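Buscar en la comunidad Escribe tu consulta Buscar

¿Cómo doblar paños de cocina de rayas sin que se queden torcidos?

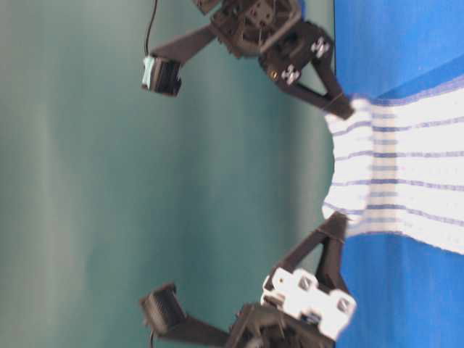
Paño blanco de rayas azules, cogido por los bordes y fruncido hacia el centro.

Última actualización: 12 de mayo

Publicado por Hegarty

Hola a todos, y gracias de antemano por la paciencia, que ya sé que hay dudas más serias en este foro. Desde que nos mudamos tengo un solo cajón para los paños de cocina, bastante estrecho, y me he propuesto que quepan los 12 que uso a diario sin tener que empujar para cerrarlo. Son blancos con rayitas azules finas, de una tela con textura, parecida al nido de abeja, muy agradables y que secan de maravilla (los compré en Vasbridge, en una tienda de menaje que hace esquina con el mercado, por si alguien los conoce).

El problema viene al doblarlos. Cojo el paño por los dos bordes, lo levanto para llevarlo a la mitad y el centro se me frunce, las rayas se juntan y se curvan, y cuando lo vuelvo a dejar en la mesa una esquina asoma por debajo de la otra. Además, los bordes ya están un poquito deshilachados y no sé si debo fiarme de ellos para alinear o si me conviene guiarme por las rayas. ¿Alguien tiene un método que funcione con este tipo de tela? No los plancho y preferiría seguir sin hacerlo, la verdad.

4 comentarios · Compartir (2)

Tultar

¡Hola, Hegarty! Qué alegría encontrar a alguien con mi misma manía. Yo peleé con esto años enteros, porque mi madre los dejaba como sacados de una revista y a mí me salían unas empanadillas tremendas.

A mí me cambió la vida dejar de doblar en el aire. Extiende el paño en la mesa, bien abierto, y pásale las dos manos planas desde el centro hacia fuera, siguiendo las rayas. Sin tirar, que la tela con relieve cede mucho y luego se encoge por donde quiere. Cuando veas las rayas más o menos rectas, coge solo las dos esquinas de un lado, una con cada mano y bien separadas, y llévalas hasta las del lado contrario sin levantar el resto. Si acercas las manos por el camino, se te hace el fruncido en medio, y a partir de ahí ya no hay quien lo arregle: mejor abrirlo y empezar otra vez.

Sobre lo que preguntas de los bordes, yo me guío por las rayas. El borde deshilachado engaña, y en los míos ni siquiera el dobladillo de fábrica iba derecho. Haz coincidir la raya de arriba con la de abajo y, si sobra un poco de tela por un lado, lo metes hacia dentro en el siguiente doblez y no se ve. Después lo doblo otra vez por la mitad, luego en tres, y lo guardo de pie en el cajón, con el lomo hacia arriba. En uno parecido al tuyo me caben 10 sin apretar, y eso que los míos son gorditos. Si te faltara sitio para los otros dos, cuélgalos de la puerta del horno, que siempre viene bien tener uno a mano.

Ah, y dóblalos recién descolgados, cuando aún guardan un punto de humedad del tendedero pero ya no mojan. Se asientan mucho mejor. ¡Ya nos contarás!

7 comentarios · Compartir (3)

Unstead

Yo los enrollo y listo. En el cajón van muy bien y así no hay que cuadrar nada. Lo único malo es que los de abajo no se usan nunca.

1 comentario · Compartir (0)

Vecina del 11

Buenas tardes. Coincido casi en todo con lo que te han dicho de extenderlos en la mesa, pero añadiría una cosa sobre los hilos sueltos: no tires de ellos, por favor, córtalos a ras con unas tijeritas. Yo tiré de uno en octubre, tan contenta, y me llevé media orilla de un paño precioso que me habían traído de un viaje. Si ves que se siguen abriendo, una pasada de zigzag a máquina por el borde y te duran muchísimo más. A mano también se puede, con punto de ojal, aunque hay que tener ganas y una buena serie puesta de fondo.

Y fíjate en cómo los tiendes. Si los cuelgas de una sola esquina cogen forma de pico y después no hay manera de que casen las puntas. Yo los pongo a caballo sobre la cuerda, con las rayas cayendo rectas, y les doy una buena sacudida antes de soltarlos. Un abrazo y suerte con ese cajón.

3 comentarios · Compartir (1)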